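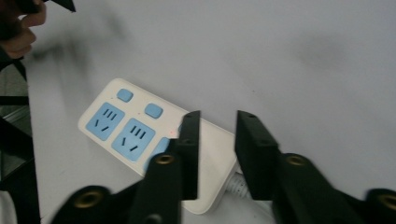 What is a kilowatt-hour?

It's the amount of energy a 1,000-watt appliance uses if it runs for one hour, and it's the unit your electric company bills you in.

## Reading your electric bill: notes for class 2

Household Money Basics, Draltlow Adult Evening School, August 2024

Bring these back next time, please, because I'll keep pointing at them. And if you missed the first class, don't panic! We only got as far as rent and water.

### Watts and kilowatt-hours

People mix these up all the time (I did for years). Watts tell you how fast something is using energy right now. Kilowatt-hours tell you how much it used altogether. I think of it like driving: watts are the speedometer, kilowatt-hours are the miles on the odometer.

The math is just this:

**watts × hours ÷ 1,000 = kilowatt-hours**

So take a 10-watt LED bulb. Leave it on for 100 hours and you've used one kilowatt-hour. A 1,500-watt space heater gets through one and a half of them in a single hour, and that's why I get so worked up about space heaters and hardly mention bulbs at all.

### My own bill

I'm with Lodel Electric, and so are most of you, I think. If you have Dernon Power the layout is different but the same pieces are in there somewhere, usually on the back. I'm handing round a copy of mine with the account number blacked out. Look for:

- **Usage this period.** Mine for December was 342 kWh.
- **Usage over the last 12 months.** Mine says 3,724 kWh. Divide by twelve and you get a bit over 310 a month, so December was above my average but nothing wild.
- **Supply charge.** The electricity itself.
- **Delivery charge.** The wires, the poles, the meter reading. Most of it moves with your usage, but there's a fixed piece in there that you pay even if you go away all month.
- **Actual or estimated.** A tiny letter A or E next to the meter reading. Circle it on yours! An E means they guessed, and the next A will correct it, sometimes painfully.

### Standby

Plenty of things draw a little power when they're "off." Cable boxes and game consoles are the classic ones, and anything with a clock or a remote. One gadget doesn't amount to much, but they're at it day and night all year.

There are 8,760 hours in a year, so a steady 10 watts comes to 87.6 kWh. Try multiplying that by the rate on your own bill and see what you get.

If a group of things all get used together (TV, speakers, console), put them on one strip with a switch and turn the lot off at bedtime. Leave the router alone if anybody in the house works odd hours, or you will hear about it.
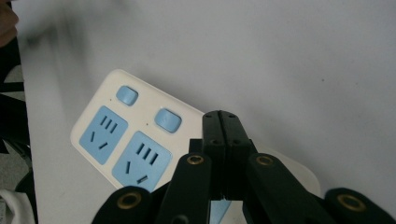 *White power strip with light blue switches.*

One safety thing while I'm on it. Space heaters, window air conditioners and anything else with a big draw go straight into the wall. And don't plug one strip into another.

### For next time

1. Find your last bill, paper or online, and circle the usage, the two charges, and the A or E.
2. Work out your cost per kilowatt-hour: total bill divided by kWh used. It'll come out higher than the supply rate they print, and we'll talk about why.
3. Pick one appliance, find the watts on its label, and guess how many hours a week it runs. Then do the math above.

We'll be in the Ansari Room again, the one past the vending machines. Calculators or phones are both fine.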